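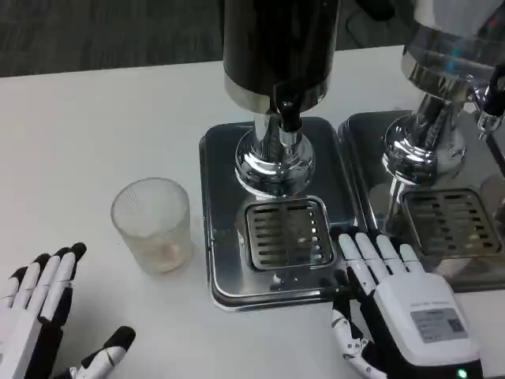 Volodymyr Dmytriv wrote in after the last issue to ask why we bother with two hands at all, when one arm and a decent gripper would pour the same drink for a lot less trouble. Fair question, and one we get from funders too. Short answer — the policy is trained on people, and people use two hands. Throw one away and half the demonstration data goes with it.

Longer answer is the July batch. 640 teleoperated demos, all on the beverage task, plus another 792 short clips where the operator does nothing but pick up, move and put down a cup. We always assumed the short clips were filler. Trained the Tuverell policy three ways: full demos only, clips only, then both mixed. Clips only was hopeless, as expected. Mixed beat full demos by a wide margin, and most of the gain is in the grasp, in the last bit of travel before the fingers close. Pimden are rerunning it on their own hardware before we beleive it.

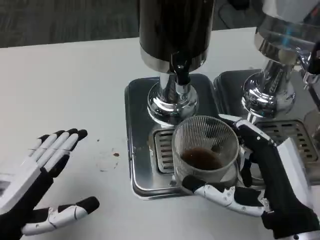 Placement is still the weak spot. The head camera does most of the work, and once the fingers are round the cup they block a good part of what it needs to see. Clear glass makes it worse, ribbed clear glass worse again, and those polished bases throw dark reflections of the hands straight back at the camera. Under the left dispenser the cup hides part of the drip grate too, so the slots are no great help for lining up. Olteanu wants to mask the reflections out in training. I'd sooner leave them in and add wrist views. We'll try both, 6 seeds each.

Other bits. The grasp labels from batch seven had an offset in them, now fixed, pull the new version before you run anything. Eval script moved to the Vistow server, old path will die soon. Operators — please stop trimming the failed attempts out of your logs, we need those for the recovery work and they cant be rebuilt afterward. Draft of the methods section is up, comments straight in the file please, not by email. Figures still to come.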